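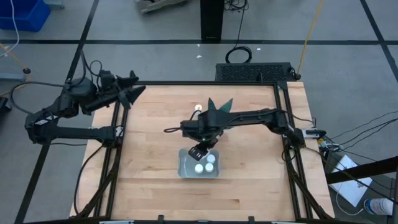 Leonora Quiambao wrote to us in May to say that oiling a wooden table is a waste of a weekend, that she put three coats of varnish on hers when she moved in, and that she has wiped it with a wet cloth ever since without any trouble. She asked why our piece on kitchens had told people to do anything else.

We put her letter to Saron Tamiru, who has been refinishing tables and worktops in Stendodham for most of her working life. She read it twice and laughed.

"She's right about her own table," she said. "If it's a table you eat at, and you don't cut on it, and you don't drag things across it, varnish is fine. I varnish plenty. What I get called out to is the other sort, where the varnish has worn through next to the sink and the water has gone underneath. Then it has to come off all over, because you can't patch it so that it doesn't show."

Tamiru works out of a unit behind the Kuker timber yard, with a roller door at one end and a small stove she lights from October. She started there as a Saturday girl, sweeping up and making labels for offcuts. The yard's joiner, a man called Workneh, let her sand the underside of a table when she was sixteen, and the top of the next one. She took over the unit when he retired. His name is still on the door and she sees no reason to pay for a new sign.

Most of her work is on tops made of strips glued side by side. People call it butcher block, although a proper butcher's block has the end of the grain facing up and weighs far more. The strip kind is cheaper to make and easier to get flat, and it has been in and out of fashion in kitchens for as long as she has been working.

"It's a good material," she said. "People are frightened of it for the first month and then they forget it's wood at all. Both of those are a problem."

The forgetting is the bigger one. A top that came with a coat of factory oil needs more within a few weeks, and the leaflet saying so usually goes out with the cardboard. She told us about a house in Pleden where the top had been fitted in the spring and had gone grey around the taps by the summer. The owners thought they had been sold bad timber. She spent a day sanding it and two more putting oil on, and told them to do it again before Christmas. They did, and she hasn't been back.

We asked how someone can tell whether a top is oiled or varnished if they have just moved in and there is no one to ask.

"Put a drop of water somewhere you won't see it," she said. "Leave it ten minutes. If it's gone dark underneath, it's bare, or it's oil that wants doing. If it sits up in a bead and the wood looks the same after, it's either varnish or it's oil in good order. Then you scratch it with your nail, near the back edge. Varnish will come up as a little white line or a flake. Oil won't do anything."

If it is oil in good order, she said, leave it alone. People put on too much and too often. The top ends up sticky, dust gets into it, and they blame the tin.

Her own method is simple enough. She clears the whole top and washes it with a cloth wrung out in warm water and a little washing-up liquid, then leaves it overnight with nothing on it. In the morning she sands along the grain with 120 grit, then 180, and stops there. She used to go up to 240 and gave it up. The surface felt lovely, she said, but it took less oil and marked sooner. She vacuums, wipes with a cloth that is just damp, and waits until the top is dry again.

The oil goes on thin, with a lint-free rag, working a section at a time. After fifteen or twenty minutes she wipes off whatever hasn't gone in. This is the step people skip, and it is where the stickiness comes from. She does a second coat the next day and a third if the wood is thirsty, with extra on the ends of the strips, where it soaks in fastest.

"And the underside," she said. "Do the underside. If you seal the top and leave the bottom bare, the damp gets in from one side only and the whole thing cups. You can see daylight under the front edge in some of these kitchens."

The rags have to be dealt with as well. Cloths soaked in linseed or similar oils can heat up by themselves and catch fire if they are left in a heap. Tamiru lays hers flat outside until they are stiff, and doesn't put them in the bin before that. Workneh had a scorch mark on his bench from a rag he had left balled up at lunchtime, and he showed it to everyone who came to work for him. She still has the bench.

On stains she is more relaxed than we expected. Black rings under tins and cast iron pans come from the metal reacting with the wood, and they go deep. She will try oxalic acid on them, with gloves and plenty of rinsing, but she tells customers beforehand that it may not shift the lot. Red wine mostly sands out. Turmeric fades by itself if the top gets some sun. Burns she scrapes back with a cabinet scraper until the colour is gone, and she leaves the slight dip.

"I had a man who wanted the dip filled," she said. "I filled it. He rang me up to say he could see the filler. Well, yes."

She is less relaxed about movement. Wood swells across its width when the air is damp and shrinks when the heating goes on, and a long top needs room to do that. The bolts or brackets underneath should sit in slots that run across the grain. She has seen tops screwed down hard through round holes along both edges, and most of them had split along a glue line by the second winter. The split can be cleaned out, glued and clamped, but it will go again if the fixings stay as they are.

We asked about cost. A new strip top of decent length in oak was quoted to us at 2881 pounds, fitted, by a kitchen firm outside town. Tamiru charges by the day and wouldn't give a figure for print, but said that a tired top can nearly always be brought back for a good deal less than a new one, provided that it is at least an inch thick and hasn't rotted. Beech is the one she is most careful with. It is hard and pale and takes a nice finish, but it doesn't like standing water, and once the black has got in by the sink cut-out it tends to be soft all the way through.

She did once turn down a job on those grounds and lost the customer to someone who took it on. She heard later that the sink had been moved to the other end of the kitchen and the bad piece sawn off, and she thought that was quite a good idea.

Before we left we went back to the letter. Was there any case for changing the varnished table over to oil?

"No," Tamiru said. "If she's happy, leave it. When it goes dull, rub it over with a grey pad and put one more coat on. She needs to do it before it wears through, that's all. Tell her to look at the place where she sits."

We passed that on. Leonora Quiambao replied the same afternoon that she had looked, that there was a dull patch the width of her two elbows, and could we ask which grade of pad. It is the fine one, used lightly, with the dust wiped off before the varnish goes on.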